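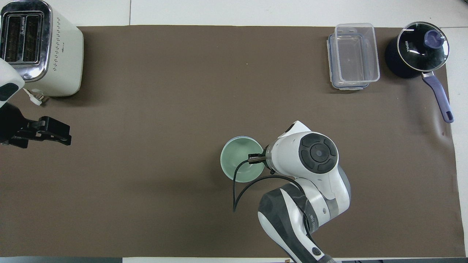
갈색 매트와 흰색 토스터

축구 토너먼트 16강 대진표 직접 추첨하는 방법

동호회 컵대회 기준으로 조별리그를 통과한 16개 팀을 추첨하는 절차이다. 스프레드시트와 종이쪽지만 있으면 된다.

1. 시트에 팀명, 조, 조별 순위, 승점을 입력한다.
2. 조 1위 8팀은 A포트, 조 2위 8팀은 B포트로 나눈다. 승점이 같으면 골 득실, 다득점 순으로 정렬한다.
3. B포트에서 한 팀을 먼저 뽑는다.
4. A포트에서 같은 조였던 팀을 제외하고 상대를 뽑는다. Lotberg와 Laitinen이 같은 조였다면 16강에서는 만날 수 없다.
5. 남은 팀으로 대진이 성립하는지 매번 확인한다. 마지막 두 경기에서 같은 조끼리만 남는 경우가 가장 흔한 오류이며, 이때는 직전 추첨을 취소하고 다시 뽑는다.
6. 결과를 대진표에 옮기고 경기 번호를 부여한다. 조별리그 번호에 이어 쓰지 말고 200번부터 시작하면 일정표에서 구분하기 쉽다.

단판 승부라면 A포트 팀을 홈으로 표기한다. 경기 시간을 80분으로 줄인 대회는 연장전 유무를 추첨 전에 공지한다.

작성: Aksel Toft
최종 수정: 2019년 10월 10일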